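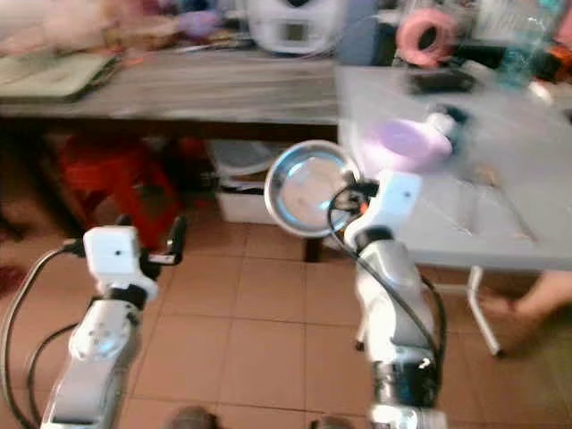

The long way round to a bowl of soup

There is a bus that leaves Rullville at twenty to seven in the morning and goes to Bundcombe by way of every farm gate in the county, and if you take it in July, with the top windows open and the hedges slapping at the glass, you will arrive hungry. I took it first when I was nineteen and on my way to a summer job I didn't much want. I have taken it a great many times since, and nearly always for the same reason, which is that the Bundcombe market does the best breakfast soup I have ever eaten and I am a person who will get up in the dark for soup.

I should explain about breakfast soup, as I know it sounds peculiar to anyone raised on toast. Bundcombe was a droving town. The animals came down off the hill overnight and the people who walked with them wanted something hot the minute they arrived, and porridge was what they'd had the night before. So the inns kept a pot going, barley and onion and whatever bones were about, and when the droving stopped the pot somehow didn't. The market took it over. There are 20 stalls on a good morning now and I would say half of them will sell you something in a bowl before eight o'clock.

The soup itself changes from stall to stall, and people get very firm about it. The purists want barley, onion, a little mutton, white pepper and nothing green. Then there are those (I'm one, I'm afraid) who like a handful of sorrel thrown in at the end so that it goes sharp and a bit murky. Further along, at the stall called Li, the pot is a rice one, thick and gingery and so comforting on a wet morning that I have been known to eat it standing in the rain sooner than walk the length of the square to the awning. Li has been there long enough now that children in Bundcombe think rice soup is every bit as old as the barley kind, and I do like that. It's how food ought to go.

Votano is the one with the queue. Votano has always had the queue. It's a narrow green van with a hatch on the wrong side, so that everyone has to stand in the road, and the traffic has simply learned to go round. They do a bean soup with a heel of bread pushed down into it, and the bread has to be yesterday's, and if they run out of yesterday's bread they shut. I have stood there at ten past eight, second from the front, and watched the hatch come down. I wasn't even cross. Well, I was a little cross.

What I've been trying to work out, on all those bus journeys, is why the same soup made at home never tastes quite the same. I've had the recipe for the barley one for years, copied on to the back of a feed merchant's calendar, and I follow it to the letter. I've bought the same barley. I once carried a jar of Bundcombe tap water home on my lap, and I can report that it made no difference at all, apart from the wet patch on my skirt.

Part of it must be quantity. A pot that feeds a market holds its heat in a way that a saucepan for two can't, and the onions at the bottom get to a state of brown collapse that would be plain burning in my kitchen. Part of it is time. The stallholders put theirs on the evening before and let it tick over all night, then top it up through the morning, so whatever you're given at half past seven is several soups at once, some of it hours older than the rest. I tried that too, at home, getting up twice to look at it in my dressing gown, and it did come closer. It also came with a gas bill.

And part of it, I'm sure, is being cold and having waited. I don't think that's cheating. A good deal of the pleasure in any meal is made before you sit down to it, and an hour and a half on the Rullville bus does more for a bowl of barley than any amount of pepper. I've taken friends over by car, door to door in thirty-five minutes with the heater on, and they've said it was very nice. Very nice! I could have wept.

A few years back there was a competition, which I mention only because people there still bring it up. The town asked everyone who came through the market one summer to put a dried bean in a jar for the stall they liked best. When the jars were tipped out, Votano had 167 beans and the barley stall by the fountain had 162, and there were dark suggestions that Votano, being a bean soup, had beans about the place in a way that other people did not. No recount was ever held. The barley stall has had "162" painted on its awning ever since, very large, with no explanation, and visitors suppose it's the street number.

If you'd like to go, and I hope you will, a few things are worth knowing. The early bus is the one you want, as the next gets in after nine and by then the pots are low and the talk has turned to lunch. Sit on the left for the view down over the reservoir. Take coins, and take a jumper even in July, for the square lies in shadow until the sun clears the chapel roof. Have a small bowl first and walk about a bit before you settle on a second, and do try one you think you won't like. I went years without touching the fish one at the far end, on account of the smell, and I have a lot of lost mornings to make up.

Carry it over to the low wall by the horse trough if there's room. People will shuffle up. They'll ask which one you've got and then tell you, quite kindly, which one you should have had, and you'll probably find yourself agreeing to go back for it. The return bus is at eleven and it goes by the main road, so it's quick, and most of the passengers are asleep before the first roundabout.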